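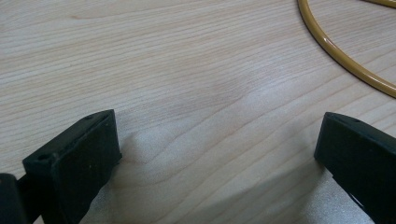

Home | Syllabus | Notes | Labs | Forum

Robot Learning Lab: Unit 4 Notes
Collecting Demonstrations with the Hand-Held Gripper
Posted 3/15/23

These notes go with the second lab. Read them before you come in. The first lab covered charging, pairing and calibration, and I will not repeat that material.

1. What you are collecting

Each team collects demonstrations of one task, moving a cable into a marked region of the table and releasing it. A demonstration (we will also say "episode") is one continuous recording from the start pose to the end pose. The recording holds the wrist video, the estimated pose of the tool, and the width of the jaw opening at every step. The policy you train in Unit 6 sees the video and the width and has to predict the next several poses and widths. It does not see your face, your other hand or your notes. If you used information that isn't in the video to decide what to do, the policy can't learn that decision.

A common case: a student knows the cable is off to the left because they put it there, and swings straight to it while it is out of view. On playback the tool turns left for no visible reason. Start with at least part of the cable in view, or make a slow search motion, the same kind every time.

2. Start and end poses

Start with the jaws fully open, pointed down toward the table and tilted slightly forward. Both jaw tips should show in the lower half of the video. Hold still for one full breath, then move.

End with the jaws open and clear of the cable. Hold still again before you press stop. Episodes that end while the tool is still moving give the policy no examples of stopping, and last year several teams trained policies that drifted across the table after a perfectly good release.

3. Closing on the cable

Cables are harder than blocks. They roll, they spring back, and a shiny jacket changes its look as the highlights move. Some points from earlier sections:

- Approach across the cable, with the line between the jaws at right angles to it where you grasp.
- Lower first, then close. Closing on the way down tends to push the cable out in front of the jaws.
- Do not squeeze to the limit. Once the cable moves with the tool, that is enough.
- If you miss, open fully, back off, and try again in the same episode. Keep these. They are the only examples of recovery the policy will get.
- If you miss twice, stop and tag the episode "fail". Do not delete it.

4. Variation

The full class set should reach 1,000 episodes. Your team's share is listed on the forum. A thousand recordings of the same motion are worth little more than one, so the starting layout has to change between episodes. Change the position of the cable, the size of the bend, and which side of the table you stand on. Leave the table, the tool and the task alone.

Do not change everything by whim. People are poor at being random and will return to the same few comfortable layouts. Draw a layout card before each episode and follow it, including the awkward ones near the edge.

Lighting is a special case. Pale tabletops reflect overhead light, and the bright patch moves with the tool. Record half of your episodes with the blinds open and half with them closed, and write down which. If the table washes out so badly that you can't find the cable in the playback, discard that batch and lower the lights.

5. Speed

Move at about half the speed you would use with your bare hand. Fast motion blurs the video and the pose tracker loses its place. Very slow motion is also a problem. It fills the data with steps where almost nothing happens, and the policy learns to wait.

6. Checking your data

Run the check script after the first few episodes, before you record the rest. It reports dropped steps, pose jumps and missing width values. Then watch five full episodes yourself. The script cannot tell whether you picked up the cable or pushed it.

In the July section, 474 episodes were uploaded by one group before anyone looked at the width channel, which was flat from start to finish. The poses were fine. None of it could be used for grasping.

7. Labels and upload

Name the folder with your team code and table letter. Each episode gets one tag: good, recover or fail. Upload to the Skillon server, not to your own drive. The Biramov loader we use in Unit 6 expects the folder layout exactly as the tool writes it, so do not rename the files inside.

8. Reading

Course packet, chapters on imitation and on compounding error. The Breathnach handout on grasp timing is optional, but it will help with question (c).

9. To turn in

(a) Your episodes, checked and tagged.
(b) A table of the layouts you drew and how many ended in each tag.
(c) A paragraph, 300 words at most, on one layout where your demonstrations disagree with each other. Say what the policy is likely to do there and what you would record to fix it.

Teams of 2. One person operates, the other draws cards and keeps the log. Trade places halfway through. Both styles of motion will end up in the data, and you should mention in (c) if you can tell them apart.

Previous: Unit 3 | Next: Unit 5

3 comments | 11 shares
Grarkeck Robotics Teaching Lab | Contact the course staff | Back to top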